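Surnari Robotics Club — hand-held gripper project
Pre-session inspection checklist, with comments

Checked by: Nesrin Sönmez
Tools checked: 2
Team: Gintarė Kivi, Indrek Jaunzems, Raimonds Navickas
Copy to: Gediminas Butkienė

Marks used: OK / OK with comment / NOT OK / NOT CHECKED

I was asked to go through the list properly this term, as the last few sheets came back with every line marked OK in the same pen. I don't believe a sheet like that. Where I haven't tested a thing I have written NOT CHECKED, and I would like the rest of you to do the same.

SECTION A. THE GRIPPERS

A1. Finger screws present and tight
OK with comment. Two of the screws on the second tool took a further part turn. Indrek says they were tight when he put the tool away. They may well have been, but the entry on his sheet was made before the session and there isn't one for after it. Please check them at both ends.

A2. Rubber pads seated, no lifting at the corners
OK. Pressed along both edges with a thumbnail. If a pad moves, the tool comes off the table until it has been glued again and left overnight. Holding it on with tape for one more go doesn't count as a repair.

A3. Pads meet squarely when the fingers close
OK with comment. Closed on a strip of paper and pulled. The first tool holds it along the whole pad. The second lets go a little at the tip. Raimonds thinks this makes no difference to anything we pick up. He could be right, though he has only tried it on things he already knew it would hold. I have asked for a test with something thin and slippery.

A4. Fingers open fully and return without sticking
OK. Forty cycles each, by hand. Dull work, but it is the only item here where I would call the result solid.

A5. Pinch points understood by the people using the tool
OK with comment. Everyone could tell me where the pinch points are. Two minutes later one person had a fingertip between the fingers, feeling whether a pad was "grippy". Knowing the answer and doing it are being marked as one item and I would split them next term.

A6. Grip and strap comfortable for the person holding it
OK with comment. The strap gets set for whoever goes first and is then left. Gintarė has smaller hands than Indrek and was making up for it by squeezing harder. Reset it at every change of operator, and write the initials on the sheet.

SECTION B. THE TABLE AND THE OBJECTS

B1. Work table steady
OK. Leaned on each corner. No rocking.

B2. Objects suitable: nothing sharp, nothing breakable, nothing open that will spill
OK with comment. The soft things and the packets are fine. The guide we were given (Dultireck, the starter edition) says that packets are "an easy first object". I don't agree. A flat packet bends as soon as it is picked up, and a pupil watching the bottom corner isn't watching the other hand. 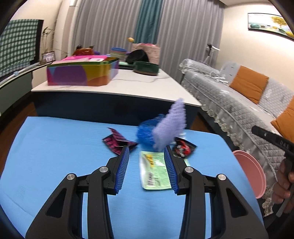 My worry with two tools over one table is what happens when both operators go for neighbouring objects. The rule at present is "be careful", and I can't inspect that. I propose that one person calls the object out loud before reaching, and the other waits with fingers open and lifted. Indrek says this will slow everything down. It will. He is welcome to time it with and without and bring me the numbers.

B3. Spare objects kept off the work table
OK with comment. The second table is the right place for them, but things pile up there. Anything round should sit inside something else. If it rolls off during a run, leave it on the floor until the run is finished or stopped.

B4. Packets checked for splits and crumbs
OK. Squeezed each one over the bin. Any packet with food still in it is to be thrown out at the end of the month whatever its date says, as it has been handled by a great many people and a rubber pad.

B5. Objects wiped down between groups
NOT CHECKED. I was told it is done. There is no cloth with the kit and no line on the sheet for it. Raimonds to add both.

SECTION C. THE ROOM

C1. Floor clear where people stand and step back
OK with comment. People step backwards after a good grab. They always do, and they don't look. Bags go under the coats and not behind the operator. I moved one myself before starting.

C2. Cables
OK with comment. No cable may cross the floor between the operator and anything they might walk to. A cable lying on a seat is allowed only if the seat is not being used. Coil it afterwards all the same.

C3. Light even across the table
OK. Curtains closed for the whole session and not half and half. Gintarė has been asking for this for weeks and she has a case: the runs done with one side open were the ones we argued over.

C4. Soft furnishings and hanging cloths away from anything warm
OK. Felt the charger after an hour. Slightly warm, and it was standing on a bare hard surface. It must never be left on a cushion or a cover.

C5. Way out not blocked
OK. Walked it.

SECTION D. DURING THE RUN

D1. Both feet on the floor, no kneeling on chairs
OK with comment. One reminder needed. I won't say who, but he is the tallest person in the club and has the least need of a chair.

D2. Movements slow enough to stop
NOT OK. This is the item I feel most strongly about. The team sheet says "smooth and controlled throughout" and I watched a run that was neither. The operator had been told that faster runs look better at the Irnar open day, and moved accordingly. Speed is fine once you can show that you stop on the word "stop". I called it four times during the run and the tool came to rest straight away on two of them.

D3. Object placed and released, not flicked or thrown
OK with comment. Nobody threw anything. All the same, letting go while the hand is still travelling comes to much the same thing when the object is light. Open the fingers when the hand is still. If that turns out to be difficult, the hand was going too fast, see D2. 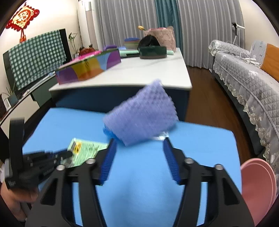 Raimonds has asked for D3 to be dropped on the grounds that our objects are soft and can't hurt anybody. That holds for soft objects. The same people will be using the same habits on the metal parts next term, and I would sooner argue about it now. The item stays.

D4. Only the operators' hands over the table
OK with comment. Helpers like to tidy an object back into place while the tool is moving. Reset between runs only. If an object has fallen badly, the run is written down as failed and you go again. There is some reluctance about writing "failed" on the sheet and I don't understand it. A page with no failures on it is no use to me, nor to Gediminas when he has to decide what we spend the repair money on.

D5. Breaks
OK with comment. The sheet says every twenty minutes. In practice it was when somebody got bored. Wrists get sore with these and the person holding the tool is the last one to admit it. Use the kitchen timer.

SECTION E. CLAIMS ON THE PROJECT POSTER

Strictly this isn't safety, but Gediminas asked me to look at it with the same eye.

E1. "Tested on over 2000 grabs"
NOT OK. I went through the folder. There are sheets for some of them, there are several pages with tally marks and no names, and there is one page that is the same page copied. Perhaps there have been 2000 grabs. The folder doesn't show it. Either take the figure off or start a clean count from this term.

E2. "Safe for all ages"
NOT OK. We have tried it with our own members and with Indrek's sister. Write that.

E3. "Works on any household object"
NOT OK. It works on the objects we chose, and we chose them after seeing what it could hold. Gintarė suggested letting a visitor bring a bag of things from home, unseen. I think this is the best idea anyone has had all term and I would like it done before the open day, with the results put up whichever way they go.

E4. Comparison with the Uibo team's gripper
NOT CHECKED. Nobody in our club has held theirs. Please remove the arrow and the word "stronger".

ACTIONS

Indrek: screws checked before and after, both written down. Timing test for the call-out rule.
Raimonds: cloth and wiping line added. Thin-object test on the second tool.
Gintarė: ask for the visitor's bag. Keep the curtain rule going.
Everyone: stop drill, ten calls each, before anyone does a fast run.
Nesrin: new sheet with A5 split into two lines.

REPLIES ADDED TO THE SHEET

Raimonds: I accept A3 and B5. On D2, two of those calls came while I was putting the object down, and stopping dead would have dropped it. I think that should be taken into account.

Nesrin: Taken into account. Dropping it is the correct result. The object costs less than a knuckle.

Indrek: Did a rough timing of the call-out rule. It is slower. It is less slow than I said it would be. Will do it again with Gintarė, as Raimonds and I may have been hurrying.

Gintarė: Strap initials started. Can we have a second pen?

Gediminas: Poster figure to come off for now. No fast runs at Irnar unless D2 has been marked OK by somebody who isn't on the team. Pen is in the drawer.

D2 remains open. Next check in the first week of July, same list, and I will be bringing my own paper strip.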